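Quiénes somos

Hoxha es una escuela de idiomas pequeña, en el segundo piso de un edificio con ascensor temperamental. La abrieron Mirjana Matić y Ekene Olatunji hace casi 11 años, después de conocerse en una academia donde se aprendía sobre todo a rellenar huecos con el subjuntivo.

Damos clases de serbio, inglés e italiano en grupos de seis. Con siete ya hay alguien que se esconde detrás — lo sabemos porque los dos fuimos ese alguien.

No prometemos fluidez en 24 días. Sí prometemos que pedirá usted un café sin sudar y que entenderá, al menos, el precio. Los niveles avanzados discuten de política y de recetas, con más violencia en lo segundo.

La matrícula de primavera se abre en febrero. La prueba de nivel es gratuita, dura 22 minutos y
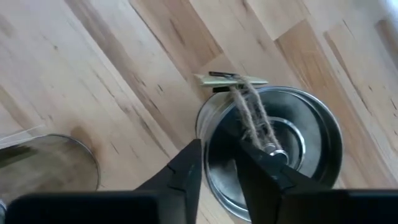
se hace de viva voz, con Mirjana o con Ekene. Ekene pone mejor nota.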